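4.2 Match load and recovery

Players at the Praneck club wore the Loteck vest in all league games from September onward. We kept 369 player-games in which the athlete was on the field for at least 60 minutes. Goalkeepers were left out — their running totals are too low to compare.
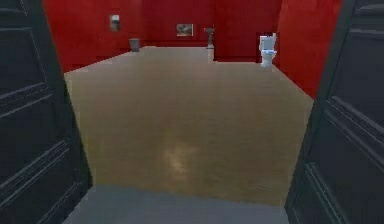 Sprint distance fell in the final quarter for backs and forwards alike, but midfielders held their pace (Fig. 3). The fitted model follows Neagu, with resampling set to 1000 draws.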